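Blog > Small Tidying > Laundry

I finally love sock day! Two white tables pushed together, everything spread out, and off I go.
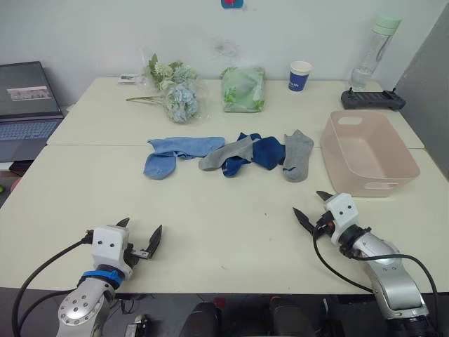 Gray, navy and light blue, with the pink basket standing by.

I look at the little details first (stripes, ribbing, logos).
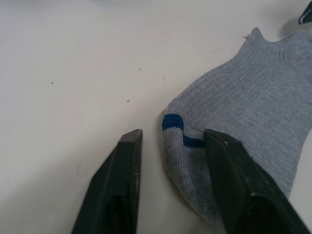

Do socks need to be ironed before folding?
Smoothing them flat by hand is plenty for everyday pairs.

Navy ones get my full attention, toe laid flat and the cuff end folded over.

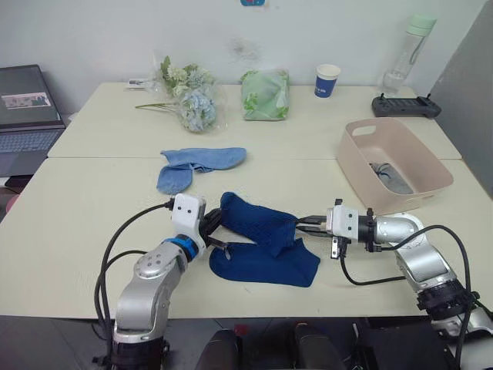 Pairing up

Lay one beside the other and match the heels!
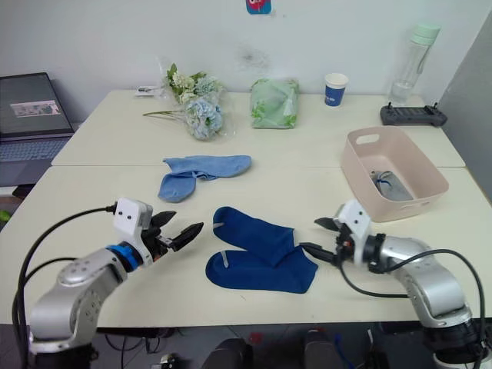

Navy pair, pale gray stripes near the heels.

Recent posts
My Leiva drawer dividers
Towels, the Lulau way
6 scarves, one hook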